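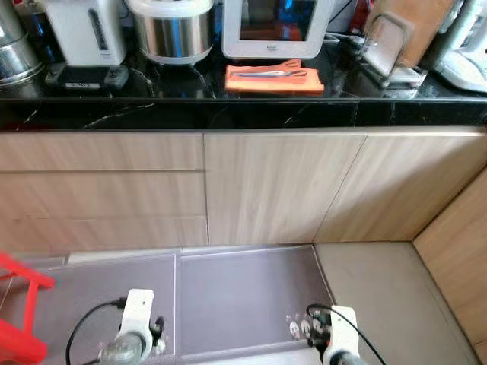

Zolen's kitchen work moved into its second stage in July, and the team now records every task by remote control. An operator moves two hand controllers, and the robot's two grippers follow. The grippers start low, over the floor mats, and the operator brings them up to the counter from there. The black marble top has given the team more trouble than the tasks have. It is glossy enough to mirror the rice cooker and the kettle, and new operators tend to reach a little short until they learn to watch the fingers and ignore the reflection.

Harriet Quintanilla runs the sessions. A new operator gets 18 practice tries at a task before anything is saved. After that, each saved try is kept whole, including the slow ones. Tries where the operator stops to think for more than 4 seconds are marked but not thrown out. Clyde Dunleavy checks the marks at the end of each session and sends back any that look wrong.

The goal is 2,000 saved tries across 34 tasks by the time the Strickland office takes over training. Opening and closing doors went fastest. Picking up flat things is behind schedule — a thin handle lying on a tray leaves very little room for the fingers, and most operators need several passes to get under it.

Before July, Sadao Sasaki and Leena Sjöberg taught the robot by taking hold of its arms and moving them through each task. That method is still used for short motions such as turning a knob. For anything longer, it was tiring, and the person's own arms kept blocking the head camera. Those early recordings have been kept in a separate folder and will not be mixed with the new ones.

Two changes to note for anyone booked as an operator. The controllers now have a softer squeeze setting, so please run the grip check again even if you passed it before. Sessions are also shorter, with a break after each task — wrists get sore, and the later tries were showing it. To ask for a slot or swap one, write to Verna Gallagher. She will send the task list along with your time.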